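Workstation inspection checklist: hand-held gripper tools, fruit picking and placing
Stidasden site, produce handling group
By Xolani Gumede, October

Filled in on Monday at the start of the early shift. Comments are from me unless marked otherwise.

1. Finger pads seated, no lifting at the corners
OK on both tools. One pad had a nick near the tip. Swapped from the spares drawer.

2. Pivot pins and screws tight, no side play
OK. Slight play on one inner pin of the Brunlow bench tool. Tightened, recheck Friday. Please do not use thread glue on these. It was done once and we lost the arm.

3. Handle clean and dry
Not OK at first check. Residue from the night shift. Wiped down and passed.

4. Grip force suited to the item
OK for citrus. Cherry tomatoes still need a lighter squeeze than people expect in their first week. Split fruit goes in the waste tub and on the sheet, including the small ones.

5. Wrist and thumb breaks taken
Partly. The rule is 3 minutes off the tool after every 11 minutes on it. The log shows breaks skipped before lunch. When the target was 300 picks a shift this was rarely a problem. It is now 366, and people make up the difference out of their breaks. I have asked for the target to be reviewed.

6. Reach and seating
OK for most. Two operators asked for a lower chair. Ordered from Pfister, not yet delivered. Until then use the footrests.

7. Glare and lighting
Needs action. Direct sun reaches the work surface in the morning. Operators lean to one side to see past it. Blind requested.

8. Two operators at one table
OK with care. Agree who reaches first. Keep tools from crossing over the plate. Sleeves rolled or cuffed.

9. Operators told what the work is for
Not OK. The Pluvico sorting arm takes over the citrus line after the trial, and several people heard this from the delivery driver. They asked me if they are training their own replacement. I could not answer for the company. The question went to the site manager in writing, and a reply is due before the next inspection.

10. Job changes recorded
Partly. Four former hand packers now do gripper work, and their job sheets still say packing. Pay grade and risk assessment both follow the job sheet, so this needs fixing first.

Open items: 2, 5, 6, 7, 9, 10
Next inspection: Monday, 6:30 a.m.

Questions to Xolani Gumede, safety desk, Stidasden | © Stidasden | Back to top
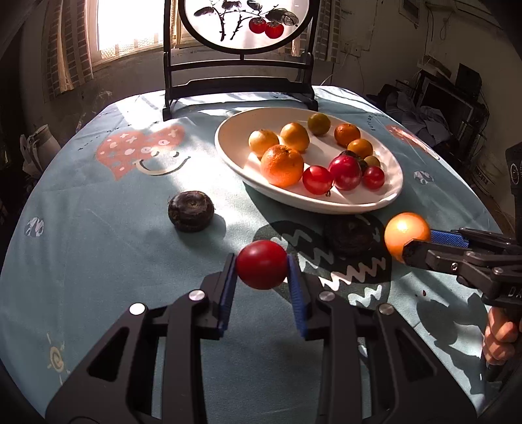 Item 8: two grippers in use at one table, cherry tomato and citrus.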